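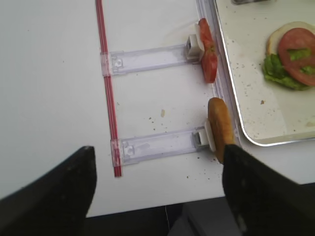 Roll and tomato slice, each on edge against a white clip. Clear holders, red strip.

Home Explore Notifications Profile

Mumon @ Florkcombe · March 23, 2023

1/ Notes on burger station layout. Slices stored on edge take less table than slices laid flat. Tomato stands next to the tray it goes to.

2/ The clear holders clamp onto the strip. I set the spacing by the widest item, then leave it alone.

14 replies · 167 likes

3/ Greens share one two-part container at the back of the tray. Build area in front.
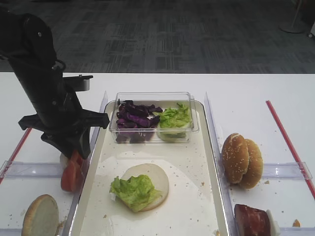 Bottom bun, lettuce on. Purple cabbage left, chopped green right.

4/ Lettuce goes directly on the cut face. Mine always drifts to one side. Correct it before the meat goes on.

5/ Sesame seeds shed onto the tray. Wipe between builds, moisture included.

132 reposts · 631 likes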